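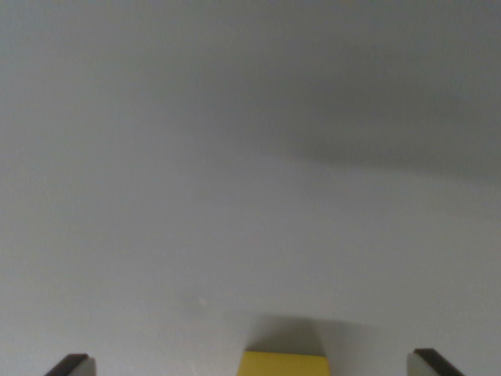
Chepkoech Chege wants the new paint rules for rental housing in Prunside to apply at the change of tenancy, and told the town's housing office so in a submission lodged in March. Under the current draft, landlords would have to repaint interior walls every seven years, whether or not the unit has changed hands.

March | By Gouveia Local Desk
Housing & Tenancy

The draft standard covers 1369 rental units in Prunside and the adjoining Dileck ward. It sets a minimum of 2 finish coats over primer on any wall where the existing coating has failed, and requires low-odour products in bedrooms and other rooms without an opening window.

Landlords would have to give tenants 72 hours' written notice before work begins. Furniture may be moved to the centre of a room only with the tenant's agreement, and the landlord must return it to its original position on completion.

The housing office received 17 submissions. Most dealt with colour. The draft specifies a neutral, washable finish but does not define "neutral", and property manager Bondereo has asked for a schedule of accepted tints to be attached. Tenants would be able to request another colour at their own cost.

Chege's submission argues that a fixed cycle places the work inside occupied homes, where drying times and access are harder to manage – particularly over winter, when windows stay shut. It proposes an inspection at each vacancy, with a ten-year upper limit for long tenancies.

The office will publish a revised draft in June. Existing leases would be exempt until renewal.

Related items
Dileck ward parking permits move online
Rental bond lodgement: revised forms
Gouveia library hours extended for winter
Smoke alarm checks due before lease renewal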